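4.2 The wiping task with the Platau kit

The second part of our evaluation concerns table cleaning. We chose this task because the supplier, Iltley, names it in the product sheet of the Platau kit as one of the skills which can be taught by a user without programming. The kit is sold as a package of two arms, two parallel grippers, one wrist camera for each gripper, a head camera and the teaching software. In the previous section we reported on pick-and-place with rigid objects. Wiping is different in two respects: the tool is soft and changes its shape at every contact, and the target has no fixed border.

The task is defined as follows. A small quantity of brown liquid is put on a white table in several separate patches. The robot must take the blue cloth with the right gripper, bring it to the patches and wipe until the operator judges the surface clean. The left arm has no duty in the basic version of the task, but its camera stays on and its images are given to the policy together with the others. Figure 6 shows four views, marked (a) to (d). In view (a), from a wrist camera, the cloth is held by the other gripper and lies just to the right of the liquid.

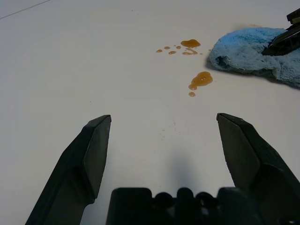
Figure 6. Views (a) to (d) of the wiping task with the Platau kit. (a) and (d): wrist-level camera. (b) and (c): head-level camera.

4.2.1 Teaching procedure

All demonstrations were given by two operators, Pramila Garg and Leobardo Montes. Neither of them had used the kit before March. They first followed the training lesson supplied by Iltley, and then practiced freely for one afternoon. After this we recorded 200 demonstrations, divided equally between the operators. The patches were placed by hand, and we did not try to repeat the same pattern. The start position of the cloth was also changed between demonstrations, but it was always within reach of the right arm.

The manual recommends that the teacher keeps both grippers inside the head view during the whole demonstration. We found this advice good but not easy to follow. When the operator concentrates on the cloth, the free arm tends to be forgotten, and it can drift over the area which should be cleaned. In view (b) the left gripper is open above the table to the left of the patches, and of the right gripper only a part is inside the view.

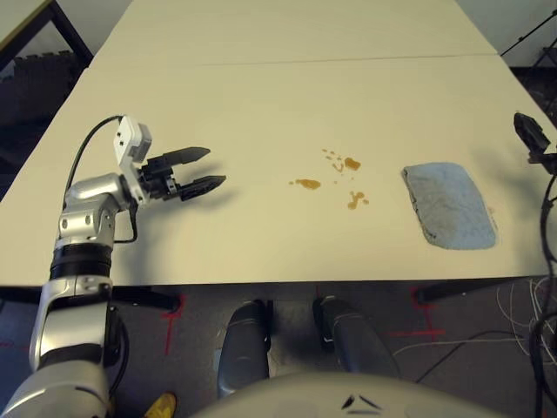
We discarded 14 demonstrations before training. Most of these were removed for a double grasp, that is, the operator closed the gripper, lost the cloth and closed it again. Iltley's documentation says that such recordings may be kept. In our pilot tests, however, the policy learned to repeat the double grasp even when the first one was good, so we decided to take them out.

The teaching software deserves a short comment here. Its recording screen is clear, and both operators could work alone with it after the lesson. Trimming of the recordings is less comfortable – the start and end points must be typed as numbers, and there is no undo. Morag Lennox, who prepared our data, wrote a small script for this step, and we make it available with the paper.

4.2.2 Position of the grasp

The most important choice for the operator is where to take the cloth. If the fingers close near the middle, the cloth makes a compact ball, which is easy to control but covers little surface. If they close near a border, more fabric stays flat on the table and the wiped area is larger, but the free part may fold under itself when the direction is changed. View (c) gives an example of the second kind, with the fingers at the right side of the cloth and pointing diagonally to the left, toward the patches.
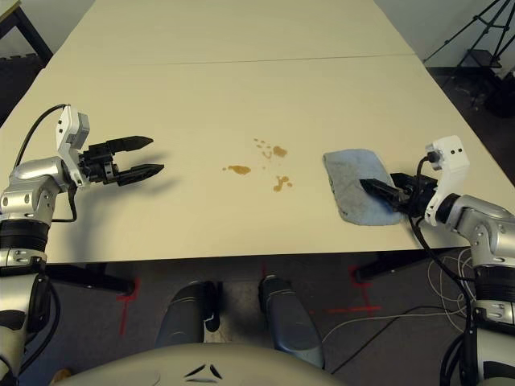

We did not instruct the operators which grasp to use. Garg preferred the border and Montes the middle. The policy trained on both sets selected the border grasp in almost all trials, and we have no full explanation for this. One possible reason is that the border grasps were executed more slowly, and so they contribute more time steps to the training data.

4.2.3 Use of the wrist views

Iltley offers the kit also without wrist cameras, at a lower price, and a reader who considers buying may ask if they are necessary. For wiping, our answer is yes. From the head view the small drops between the larger patches are only a few pixels in size, while in the wrist view even a single drop is well visible, with its highlight. View (d) shows such a drop below a larger puddle, and also the stain along the front edge of the cloth.
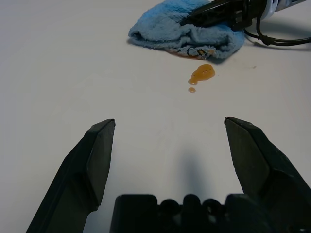

The policy without wrist images left small drops behind much more often, and it also stopped too early. A second benefit appeared during the review of failed trials. Skye Moncrieff and Luminița Bogdan, who scored the trials separately, could agree on the cause of a failure more quickly when they had the wrist recordings beside the head recording.

There is one weak point. The automatic exposure of the wrist cameras reacts strongly to a white table, and the brightness can change within one demonstration. We fixed the exposure by hand in the settings menu for all 3 cameras. This setting was lost after each restart of the controller, and Iltley has confirmed the problem to us for the present software version. The same fixed values were used for the trials reported in Section 4.3.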